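Wamura folding set, Fiststead site
Notebook entry, October 5, 2019
Entered by: Humaira Rind
Copied to: Desmond Lindqvist, Borislav Grgić, Rochelle Villanueva

Work continued on the small dark textiles portion of the set. The bed was used again as the work surface, with the cherry print cloth laid across it and one black item handled at a time. All examples were gathered with the hand-held gripper. The target for this portion remains 300 accepted examples, as agreed in May.

Lighting was daylight from the window only. The blind-side lamp requested by Brellholm has not been delivered and the request stands. Items on the far part of the bed were left where they lay, in accordance with the rule that backgrounds are not to be tidied between examples.

The first matter to record is the pinch. The written procedure asks the operator to close the fingers on a single layer near an edge or existing crease and to pause before lifting. On black cloth the pause matters more than it does on light cloth, as the ridge raised by the fingers is often the only feature by which the annotator can fix the moment of contact.
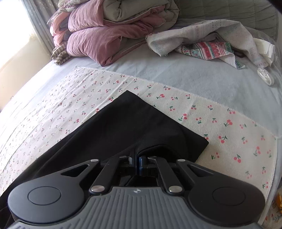 Annotators are therefore asked to mark contact at the first visible movement of the cloth and to leave the closing of the fingers as a separate event. Where the two cannot be told apart, the example is to be marked "uncertain" and kept. It should not be discarded. Batch 101 was labelled under the older rule and will need to be gone through again before it is merged with the rest.

The second matter is the starting position. Several operators have been beginning an example with the fingers already close to the fabric, which leaves the learning system very little approach to work from. Each example should open with the fingers apart and the item in full or partial view, and the approach should be made at an even speed. Corrections on the way in are acceptable – they are useful, in fact – provided that the operator does not stop and start afresh within the same example.

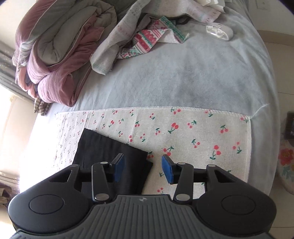

Xiomara Abernathy objects to the last point. In her view a restart within an example is exactly what the system will have to do when it misses, and by forbidding it we are teaching from successes alone. She would prefer restarts to be allowed and given their own label, and she has asked that the matter be put to Nguyen-Tran before the procedure is reissued.

The objection is reasonable and has been noted. Until an answer is received the present wording applies, but operators may store restarts in a separate folder, with the item name and the reason written in the usual column. Nothing in that folder is to be counted towards the target.

Socks are to be entered under their own heading and no longer under "small cloth, other". The lift differs enough from that of a flat piece: the rest of the sock hangs or drags behind the grip, and the operator tends to turn the wrist to compensate. Borislav has asked that the wrist be kept as level as comfort allows.

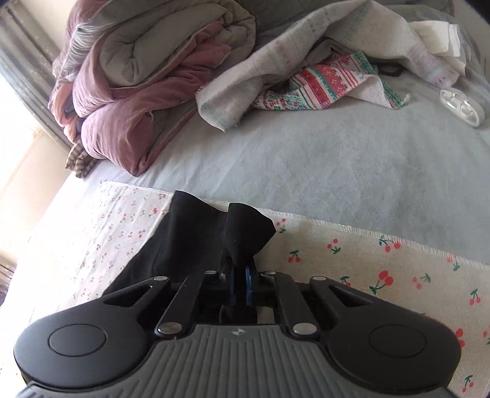 Labels for this heading are "toe", "heel", "cuff" and "unclear". Where the item is crumpled, "unclear" is the correct entry and should be used without hesitation. Guesses made from memory of how the item was put down are not permitted.

Outstanding:
Rochelle to reissue the label sheet, version 2, with the sock heading added.
Desmond to check the finger pads for wear and enter the result in the tool log.
Batch 101 to be relabelled for contact.
Lamp, Brellholm – no date given.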